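Unit 4 handout: Tabletop soccer and scale
Recreation Activity Design, Skesum campus

Read this before the lab. The January handout on board games still applies for grading.

A tabletop game borrows the markings of the full-size sport and drops most of the rules. The mat carries the halfway line, the center circle and the boxes. Players already know what these mean, so the instructions can be short.

Setting up

Lay the mat flat with the short ends toward the players. Put the goal behind the end line, off the printed area, so the whole goal box stays in play. Move bags to the back of the table before starting. 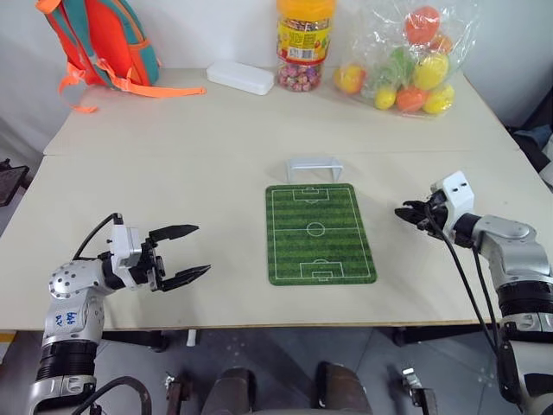 A question came in from the Stutis section, asking whether one goal is enough for a two-player game. It is, if the players take turns attacking and switch after each shot. With two goals, play is continuous and you need a rule for restarts.

Working out scale

Our practice sheet uses a field area of 2736 square inches. Divide by 2 for each half, then mark the boxes. Show your work.

For the lab, write a rule sheet of no more than 156 words. Cover the kickoff, out of bounds and scoring. Bring two copies.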